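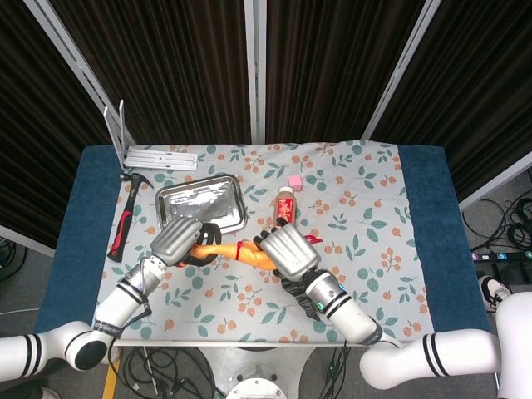 Handoff test, Runeo hands on the rubber chicken

benchrat_41
Two weeks into our trial of the Runeo hand kit from Curness. Rigid parts were easy. Soft toys are where I'd like opinions before we pay for the full license.

plumbline
What are you running for grasp planning? We had Ketska on ours and it crushed anything squishy.

benchrat_41
Stock Runeo software, default force limit. I have Ketska but haven't loaded it.

dockside
Default is too high for a toy like that. Drop it to 12 percent and try again. And I wouldn't pay for the license. Chala gives you the same controls free. 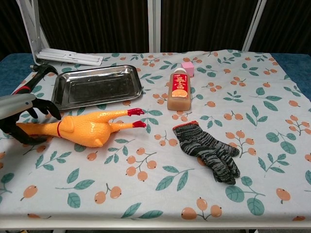 benchrat_41
Finger shape matters more to me than the software at this point. The hooked upper fingertip is good on edges, less good on round bodies. Here the lower finger is under the chicken's head and the legs are out toward the tray, so the long end has to be managed too. I'd like a flatter tip as an option.

plumbline
Curness sells flat tips. 1,000 cycles and then they want you to replace them.

dockside
They last longer than that. Ours did.

plumbline
Ours didn't. Depends what you pick up.

benchrat_41
I'll ask for a set. Still undecided on the license. Will run the lower force setting Sunday and post the drop counts.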